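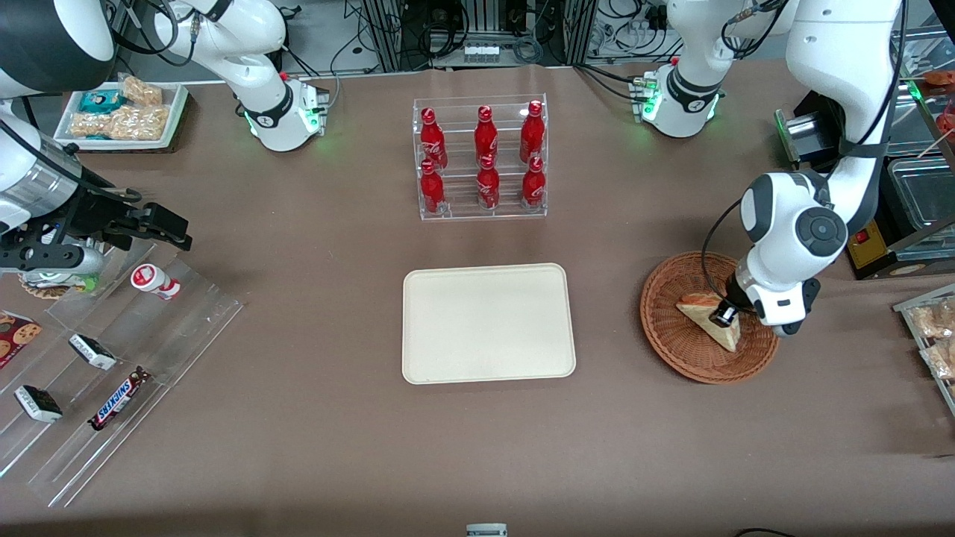
Sandwich im Flechtkorb

Was abends übrig bleibt: Brot und belegte Snacks in der Cafeteria Meltalura

15. Juli 2026
Projektbericht von Ekaette Ogunleye und Nkechi Babalola
Lesezeit: 3 Minuten

Ausgangsfrage

In der Cafeteria Meltalura werden Backwaren und belegte Brote verkauft, die am selben Tag gegessen werden sollen. Uns interessierte, wie viel davon bei Ladenschluss noch in der Auslage liegt und was danach damit geschieht. In der Literatur zur Außer-Haus-Verpflegung geht es meist um Mensen mit warmem Essen. Zu kleinen Verkaufsstellen haben wir wenig gefunden, was sich auf unseren Fall übertragen ließ.

Die Cafeteria bezieht ihre Ware von der Bäckerei Anozie. Bestellt wird am Vortag bis zum frühen Nachmittag, Nachlieferungen sind nicht vorgesehen. Wer die Bestellung schreibt, muss also schätzen, bevor der laufende Verkaufstag zu Ende ist.

Vorgehen

Wir haben zwei Wochen lang die Lieferscheine ausgewertet und nach Ladenschluss die Reste erfasst, getrennt nach Brötchen, süßem Gebäck und belegten Broten. Angebrochene Brotlaibe haben wir nicht aufgenommen. Zusätzlich lagen Fragebögen an der Kasse aus. Gefragt wurde, wann die Leute einkaufen, was sie nehmen, wenn ihr übliches Produkt fehlt, und ob sie Ware zum halben Preis kaufen würden. 145 Bögen kamen ausgefüllt zurück.

Ergebnisse

Geliefert wurden in diesem Zeitraum 3.465 Stück. Übrig blieben 153. Das ist weniger, als wir nach den Vorgesprächen erwartet hatten. Die Reste verteilen sich aber ungleich: An den meisten Abenden war die Auslage fast leer, an wenigen Tagen blieb viel liegen. Diese Tage hatten gemeinsam, dass Lehrveranstaltungen kurzfristig ausgefallen waren. In der Bestellung konnte das nicht mehr berücksichtigt werden.

Belegte Brote machten den größten Teil der Reste aus. Brötchen waren meistens schon am frühen Nachmittag ausverkauft, was in den Fragebögen auch mehrfach bemängelt wurde. Beim süßen Gebäck ließ sich kein Muster erkennen.

Die Mehrheit der Befragten würde am späten Nachmittag reduzierte Ware kaufen. Einige schrieben dazu, dass sie dann den Vormittagseinkauf weglassen würden. Für die Cafeteria wäre das kein Gewinn, und wir können mit unseren Daten nicht abschätzen, wie stark dieser Effekt wäre.

Verbleib der Reste

Brötchen vom Vortag nimmt die Bäckerei zurück und verarbeitet sie zu Semmelbröseln. Belegte Brote dürfen nicht zurückgegeben werden. Ein Teil geht an das Personal, der Rest kommt in die Biotonne. Die Cafeteria hatte früher die Vermittlungs-App Udex ausprobiert, über die man Tüten mit Restware reservieren kann. Der Versuch wurde abgebrochen, weil reservierte Tüten häufig nicht abgeholt wurden.

Einschränkungen

Der Zeitraum ist kurz und liegt im Sommersemester. Im Oktober, wenn die Erstsemester dazukommen, dürften die Zahlen anders aussehen. An einem Abend wurde vor unserem Eintreffen schon aufgeräumt, dort haben wir die Angaben des Personals übernommen. Die Fragebögen erreichten nur Leute, die ohnehin in der Cafeteria einkaufen.

Vorschläge

Die Bestellung der belegten Brote sollte an den Veranstaltungsplan gekoppelt werden. Der Plan ist im Raumbuchungssystem Trandatus einsehbar, die Cafeteria hat dort bisher keinen Zugang. Außerdem könnte ein Teil der Brote erst mittags belegt werden. Dafür müsste allerdings die Schichteinteilung geändert werden, und darüber haben wir mit der Leitung noch nicht gesprochen.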